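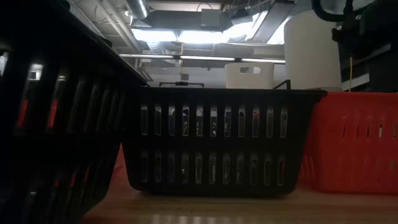
Photo: Uzma Yousafzai

So Mercury is retrograde again and my inbox is full of people asking me if they should cancel their weddings. Please don't! I've been reading charts for 16 years and I've watched plenty of couples marry under a backwards Mercury and stay happily married (my own sister included, and she did it in December, in a snowstorm, with the wrong flowers).

What I do tell people is to slow down. Mercury looks after messages, short trips, paperwork and all the chatter in between, and when it turns around those things want a second look. I had a client in Uvness last week with natal Mercury in Gemini in the third house – poor thing, she feels every one of these – and she'd sent the same email to her landlord twice and to her ex once. We laughed about it, and then we spent most of the hour on her Saturn, which was the part of the chart she needed to hear about.

My own retrograde habit is going back over old notebooks. I have 24 of them now, all the cheap spiral kind, and I pull one out each evening with a cup of tea. On Sunday I found a reading I did for myself years ago, when I was deciding whether to leave my job at Lyimo. I'd written "wait for Jupiter" in huge letters and underlined it. I did not wait for Jupiter! I left the next morning, and I still think it was the right call, so make of that what you will.

If you know your rising sign, look at which house has Virgo in it, and start there. For me it's the fourth, so home and family, and sure enough my mother has called every day this week to talk about who gets the good dishes. If you don't know your rising sign you'll need your birth time, so go bug your parents or dig out the certificate.

I have a few reading slots left next month, phone or in person at Zadau. Email is fine, but maybe read it over before you hit send.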